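Work & Life | Conversations

April
By Sitompul

"I learned the bread before I learned the street names"

She asked me to come at 5.40 in the morning, because this is the only time when she can talk and work together. The bakery is in Bristden, at the lower end of the market hill, and it has no sign yet. I found it by the smell. She gave me a stool near the flour sacks and told me that I must not touch the door of the oven.

She did not want her name in this article. "People here call me the bread lady," she said. "For me this is enough."

She came to Bristden from Drullach, a small place in the hills, where her parents kept goats. She never baked there. The bread came on a van, two times in the week, and it was white and already sliced. "My mother thought it was very modern," she said, and laughed. "We were proud of this bread! Now I would not give it to the goats."

Her first job in the town was cleaning in a hotel kitchen. The night baker was an older man who spoke very little. She watched how he folded the dough, and after some weeks he moved to one side of the table and left a place for her. "He did not say, come, I will teach you. He only moved. I stayed in that place for four years."
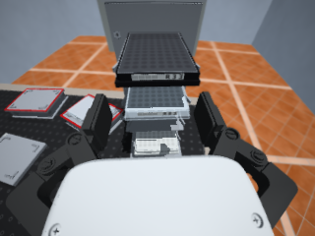
Starting with one oven

The loan she received was small. She bought an oven from a school that was closing its kitchen, and she paid 183 pounds for it. The transport cost her nearly the same. In the first month she made 20 loaves each morning and she carried home the ones which were not sold. Her neighbours had toast for every meal, she told me.

I asked when she began to feel that it would go well. She thought for a long time and shaped three loaves before she answered.

"There was a woman who bought a rye bread and came back the same afternoon. I was sure she came to complain. She wanted another one for her sister. I remember I gave her the wrong change, I was so nervous."

Today she bakes 143 loaves on a normal morning, and more before the holidays. She keeps the number in a school notebook, together with the weather. On damp days the dough takes less water, and she wants to know next year what she did this year. I looked at one page. Beside one line she had written only "bad, too proud".

"This was the day I tried olives," she explained.

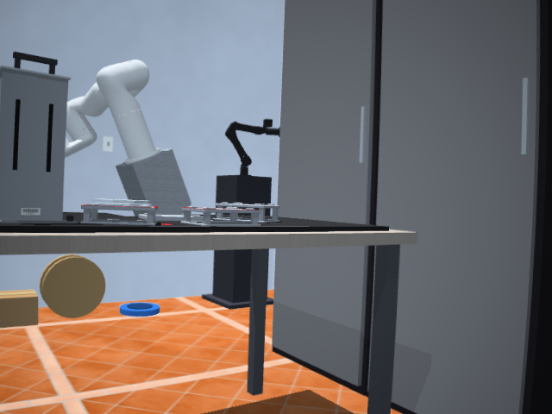

The hours, and what they cost

She goes to bed at eight in the evening. In summer it is still light, and she can hear the children outside. She has missed weddings, and one time she fell asleep in the theatre before the curtain was open. "My friends stopped to be angry. They invite me for breakfast now, but their breakfast is my lunch."

Would she like to have a second shop? Two people have offered her money for it. She shook her head before I had finished my question.

"I am 40. I want to make a better rye, and I want to have one week at the sea. A second shop gives me neither of them."

At seven she opened the door, and there were already customers on the step. She gave me a loaf in brown paper and did not let me pay. I ate a good part of it on the bus.

We use cookies to remember your reading settings. Accept all | Manage choices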